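Retiring the Office File Server

March 16, 2018

Readers of this blog will recall that in December I undertook to report on the replacement of our aging file server. The work is now complete, and I set out below what was done and what I would advise others to consider. 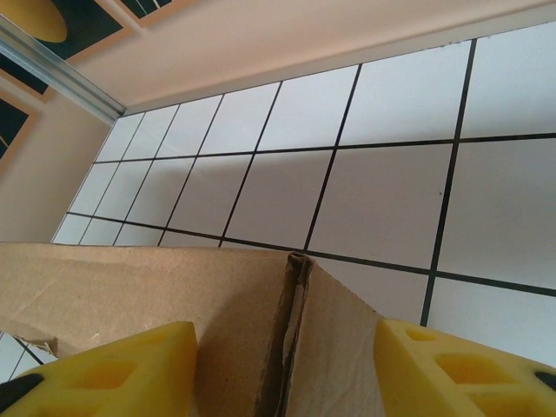
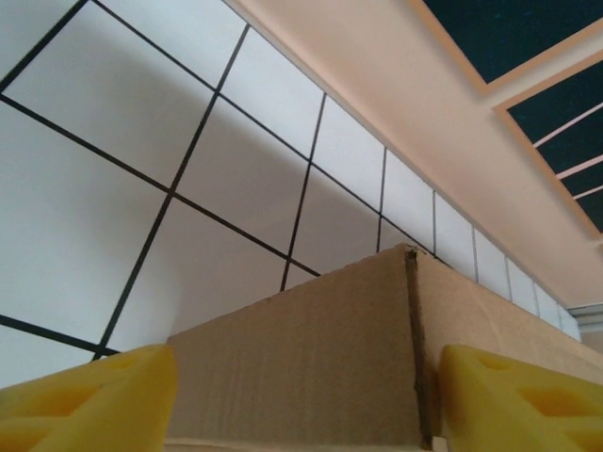 The old server had been in continuous use for 11 years and held the shared documents of every department. Its operating system no longer received security updates, and replacement power supplies had become difficult to obtain. The new unit, a four-drive Zader, was delivered without incident, and I would ask anyone planning a similar purchase to keep the packaging. A plain brown cardboard box of the kind shown in both photographs takes up space in a storage room, but the warranty terms on our unit require that returns be made in the original carton. I have written the serial number on ours in marker.

Preparation took longer than the transfer itself. Miłosz Górecki compiled a list of all shared folders and identified 617 that had not been opened in three years. Department heads were asked to state in writing which of these should be kept. Most replied promptly. The accounting department asked for additional time, and this was granted.

The copy was carried out over two nights. We had intended to use the vendor's migration tool, but it did not preserve file permissions correctly in testing, and Young-sook Won prepared a script that did. Her script also recorded a checksum for each file before and after the copy. A total of 39 files failed the comparison – all of them on one drive of the old server that had begun to report read errors. We restored 38 from backup. The remaining file was a seating plan for a dinner held some years ago, and its owner agreed that it could be let go.

Two matters deserve mention for those using older Macs. First, machines that connected to the old server by its numeric address had to be updated by hand; those using the server name required no change. Second, file names ending in a space were refused by the new system. Aušra Ramanauskas corrected these in advance, and I am grateful to her for her patience.

Backups now run nightly to a second unit at the Hultgate office. The first full restore test has been scheduled, and the old server will remain in the rack, switched off, until that test has been signed off.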